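片づけは白い机から始めなくていい

1月26日(金)

机の上を空にする片づけ方が苦手だ。やり方は知っているし、何度もやった。天板の物を全部床に下ろし、拭いて、必要な物だけを戻す。その日の夕方まではきれいで、三日もすると郵便物と充電コードと飲みかけの茶が戻っている。私はこれを長いあいだ自分の性格のせいだと思っていたが、最近は方法のほうに無理があると考えている。

以下はその理由を書いたものである。収納の専門家ではない。家で翻訳の仕事をしていて、一日の大半を机の前で過ごす人間の意見として読んでもらえればいい。

空の机は誰のためか

家具の店に行くと、白い机が何も載っていない状態で並んでいる。载せるとしても観葉植物が一鉢と、背表紙のそろった洋書が何冊かである。あれは机を売るための置き方で、机を使うための置き方ではない。店の人もそのつもりで置いているのだろう。

问題は、買った側がその状態を正しい状態だと思い込むことだ。机は作業をする場所なので、作業の途中の物が載っているのが普通である。書類を広げれば散らかるし、辞書を開けば場所を取る。それを毎晩ゼロに戻すのは、台所で言えば毎晩コンロを外してしまうようなものだ。

もちろん、毎晩ゼロに戻せる人もいる。以前の勤め先にいたNghĩa Chuさんがそうだった。退勤のときには机の上にキーボードしか残っていない。引き出しも見せてもらったが、中まで整っていた。本人に聞くと、子どものころから家の食卓で宿題をしていて、夕飯の前に全部どける必要があったのだという。つまり習慣が先にあって、机が後から来ている。私の家では食卓と勉強机が別だったから、この習慣は身についていない。大人になってから始めて、続いたためしがない。

続かない方法を勧められて、続かないことを責められるのは割に合わない。

拭く手間の話

空の机を勧める人がよく言うのは、物がなければ拭くのが楽だという点である。これは本当で、反論するつもりはない。物が載った机を拭くには、物を持ち上げて、拭いて、下ろすという動作が要る。小さい物ほど面倒で、クリップや付箋や目薬の下には埃がたまる。

ただ、ここで減らすべきなのは物の数よりも、持ち上げる回数だと思う。ばらばらの物が十個あれば十回持ち上げるが、それが一つの入れ物に入っていれば一回で済む。中身が整理されているかどうかは、拭くときには関係がない。

私は去年の5月に机を買い替えた。前の机は木の色をしていて、多少の汚れは目に入らなかった。新しい机は白い。白い机は消しゴムのかすも、コーヒーの輪も、髪の毛もよく見える。最初の一週間は失敗したと思った。しかし見えるので拭くようになり、拭くのが面倒なので、ばらばらに置くのをやめた。机の色を変えて一番変わったのはそこである。物の量はほとんど減っていない。

白を勧めているわけではない。汚れが見えるのが気になって仕事にならない人もいるだろうし、反射がまぶしいという人もいる。妹は白い机を一年で手放して、濃い灰色のものに替えた。それはそれでいい。

色のついた物を一つだけ残す

もう一つ、空の机の考え方で納得できないのが色の扱いだ。収納の本を読むと、色をそろえるようにと書いてある。白、生成り、灰色、せいぜい薄い茶色。派手な色の物は扉の中にしまうか、白い箱に移し替える。洗剤も、文房具も、調味料も移し替える。

やってみたことがある。Rarlowという店で白い箱をまとめて買い、文房具を全部その中に入れた。見た目はたしかに静かになった。そして、はさみがどこにあるのか分からなくなった。箱にラベルを貼ったが、ラベルも白地に灰色の字にしてしまったので、近づかないと読めない。結局、はさみを使うたびに箱を三つ開けていた。

色には、場所を教えるという役目がある。郵便ポストも、非常口の表示も、色で先に目に入り、字はその後で読む。家の中でも同じで、派手な色の物が一つあると、それが目印になる。「あの赤い缶の隣」と言えば家族にも通じる。「右から二番目の白い箱」では通じない。

だから私は、机の上に派手な色の物を残すことにした。ただし端に置く。真ん中に置けば邪魔になるし、たくさん置けば目印の意味がなくなる。隅に寄せておけば、手前から真ん中までは作業に使える。この配置にしてからは、机を空にしなければという気持ちがなくなった。空いている部分が十分にあれば、全部が空いている必要はない。

置く物は何でもいいと思う。実用品のほうが理屈は通るが、実用品でなくても困らない。私は子どものころに遊んだばねのおもちゃの形が好きで、輪がいくつも重なっている物を見ると今でも手に取ってしまう。役に立つかと聞かれれば立たない。けれども、役に立たない物を全部しまった机で一日働くのは、私には味気ない。

収納の本では、この種の物は「思い出の品」に分類されて、最後に処分を検討することになっている。ときめくかどうか、一年以内に使ったかどうか、写真に撮れば手放せるかどうか。そういう質問に答えていくと、たいていの物は手放す側に回る。質問がそうできているからで、答える側が悪いのではない。好きな形だから机の隅に置いておく、という答えを書く欄がない。

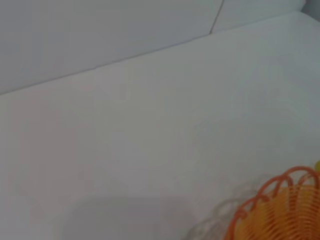

端に寄せるときの決まり

白い天板に、右の隅のオレンジ色。これくらい寄っていれば、残りの広さは十分に使える。黄緑の物も端に少しのぞいているが、同じ側にあるので気にならない。二つの色が左右に分かれていたら、印象はだいぶ違うはずだ。

自分の机では、次のような決まりにしている。

残す物は片側に集める。利き手と反対の側がいいという人もいるが、私は右利きで右に集めている。左には原稿を置くからだ。どちらでもいいので、片側と決める。

奥よりも手前の隅を使う。奥に置くと手が届きにくく、そのうち前に別の物が置かれて見えなくなる。手前の隅なら、じゃまになった時点で自分で気がつく。落としそうな場所なので、割れる物は置かない。

増えたら一つ下げる。新しい物を隅に置きたくなったら、前からある物を棚に移す。捨てなくていい。棚に移した物を半年後にまた机に戻したこともある。捨てるかどうかを毎回考えると疲れるので、置き場所を替えるだけにしている。

書類はこの隅に入れない。書類は色が似ていて、重なると下の物が見えなくなる。うちでは書類だけは立てて置く。これは好みの問題ではなく、一度、返送の期限があった申込書を隅の山の下に埋めてしまい、電話で謝ったことがあるためだ。

広さをどう考えるか

狭い机ではできないのではないか、という意見があると思う。私の机は幅が広いほうではない。前の部屋で使っていたのは幅90センチのもので、それでも隅に一つ置くことはできた。机が狭いほど、全部を空にしておきたくなる気持ちは分かる。しかし狭い机ほど、物の戻る先が決まっていないと、真ん中から埋まっていく。

幅が足りないときは、奥行きを見たほうがいい。奥行きのある机は、手前で作業をしても奥に余裕がある。逆に奥行きのない机は、隅に置いた物がすぐ肘に当たる。買うときに幅ばかり比べて、奥行きを気にしない人は多い。私も最初の机ではそうだった。

道具にお金をかける必要はないと思う。白い箱をそろえたときには2000円では済まなかった。そのうちの3つはまだ使っているが、残りは押し入れの中で空のまま重なっている。片づけのために買った物が、片づけの対象になっている。箱を買う前に、まず一週間、物を隅に寄せるだけで過ごしてみるといい。それで足りなければ買えばいい。

人に見られる机

最後に、来客と画面越しの打ち合わせのことを書いておく。

仕事相手と画面で話すようになってから、背景や机の上を気にする人が増えた。Tenevholmの担当者と初めて話したとき、向こうの後ろが真っ白な壁で、私は自分の後ろの本棚が恥ずかしくなった。次の回までに本の背をそろえたり、箱で隠したりした。三回目には面倒になって元に戻した。何も言われなかった。考えてみれば、私も相手の壁が白かったこと以外は覚えていない。

人に見られる場所を整えるのは礼儀のうちだと思うし、汚れた食器が映っているのはよくない。ただ、礼儀として必要なのは、埃がないことと、床に物が落ちていないことくらいではないだろうか。派手な色の置物が隅にあるかどうかは、礼儀とは関係がない。それを片づけなければ失礼だという空気が少しでもあるのなら、収納の本の読みすぎだと思う。

母の机のことも書いておきたい。机というより、台所の隅に置いた白い小さな台で、母はそこで家計簿をつけていた。台の端にはいつも、毛糸の玉とか、もらい物の飴の缶とか、色の濃い物が載っていた。片づいた台だったかと聞かれると、そうは言えない。けれども家計簿を広げる場所はいつも空いていて、母がそこを片づけてから座るのを見たことがない。座って、すぐ書き始めていた。

私が机に求めているのはそれである。座ってすぐに始められること。そのために全部を空にする必要がある人は、そうすればいい。私の場合は、手前と真ん中が空いていれば始められる。隅の物はそのままにしてある。

次は引き出しについて書くつもりでいる。引き出しは机の上よりもずっとひどいので、先に少し手を入れてからにする。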